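채소 장보기 동작을 로봇에게 가르치면서 저희 Nisura 작업실에 쌓인 요령을 좀 풀어 볼게요. 논문에는 잘 안 들어가는 이야기인데, 비슷한 실험을 하시는 분들께는 이런 게 더 쓸모 있더라고요 :)

## 배추는 허리를 잡게 하세요

처음엔 밑동을 잡도록 시연을 모았어요. 단단하니까 당연히 그쪽이 낫겠거니 했는데, 들어 올리는 순간 잎 쪽이 축 처지면서 손안에서 빙그르르 돌아 버리더군요. Signe가 가운데를 감싸 쥐는 시연으로 300회를 새로 모았고(고생 많았어요!), 같은 조건에서 떨어뜨린 횟수가 20번에서 2번으로 줄었습니다.

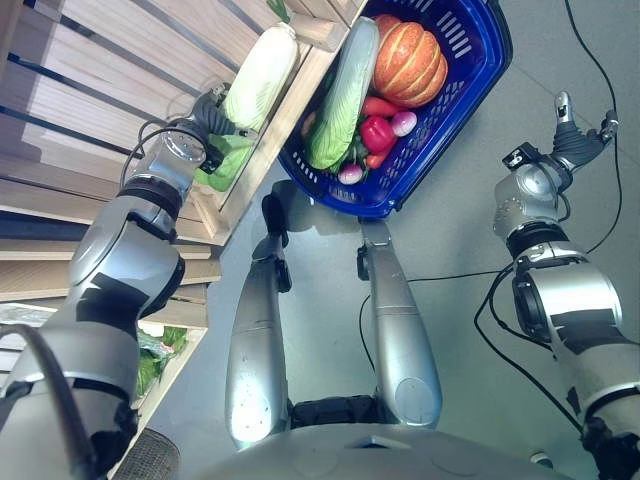 시연을 모을 때는 손가락을 한꺼번에 오므리지 말고, 엄지를 먼저 대고 나머지를 천천히 붙여 주세요. 겉잎이 덜 찢어지고, 학습된 동작도 한결 차분해집니다.

## 그 밖에 자잘한 것들

- 배추는 **대략 19회**마다 새것으로 바꿉니다. 겉잎이 시들면 미끄러지는 느낌이 달라져서 앞뒤 데이터가 따로 놀아요.
- 무거운 것부터 담는 순서로 시연하세요. 잎채소는 맨 나중이 편합니다.
- 놓는 위치는 매번 조금씩 바꾸되, 바꾼 내용은 그날 바로 적어 두세요. 저는 미뤘다가 하루치를 통째로 버린 적이 있어요.
- 손끝은 쉬는 시간마다 물기를 짠 행주로 닦고, 마른 천으로 한 번 더 훔쳐 줍니다.

참, 양배추에는 허리 잡기가 잘 안 통합니다. 둥글어서 허리랄 게 없다 보니 지금은 Halldóra가 밑에서 받쳐 드는 방식을 시험하고 있는데, 아직 시연이 모자라서 숫자로 말씀드릴 단계는 아니에요. 다 쓴 배추는 겉잎만 떼고 국을 끓이는데, 된장을 조금 넉넉히 풀면 맛있습니다.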